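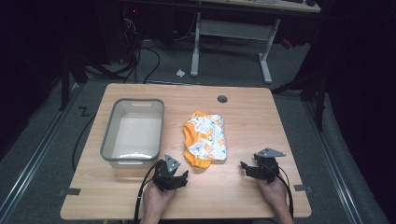
Last changed: Feb 23, 2020

From: Jae-hoon Cha
To: Metancombe home machines list
Subject: Re: can they fold yet?

Yoshida wrote:
> My sister runs a small laundry in Bulport and asked me
> whether she should hold off hiring for the folding table.
> She saw a clip of a machine doing towels. I told her I'd
> ask here. Can any of them take a mixed basket and put it
> away, or is it still towels only?

Tell her to hire. The towel clips are mostly fair, but a towel is a rectangle and starts out as one. Look at the cloth next to the bin in the picture at the top. It's white with an orange edge and a print all over, and it's lying in a heap. You or I would pick it up, give it a shake and know what it was before it was flat. A machine has to find a corner first, and in a heap like that one the corner may be underneath.

Putting it in the bin is the easy half. An open bin that stays put on a table is something most arms can manage now. If all she wanted was to move things from one place to another without folding, I'd give a different answer.

We ran the Fideo arms on small clothes last July, 50 pieces, same table height all the way through. Flat pieces went fine. Bunched ones took 20 tries in one case before we gave up and did it by hand. We have 1,559 grasps logged from that month and the bad ones nearly all look alike -- two layers pinched where one was wanted.

What has helped is having a person work a pair of hand-held grippers, as in the picture, and learning from that. People make small fixes they don't notice making. It's slow to collect, though, and sleeves are still poor.

For a laundry the other problem is speed. Your sister's folder does a shirt while our arms are still deciding where the collar is. I would look again in 2 years, and for sheets and towels maybe sooner.

If she wants to send a list of what comes through in a normal day, I'll mark which items I'd trust to a machine. It will be a short list -- pillowcases, napkins, dish towels.

Jae-hoon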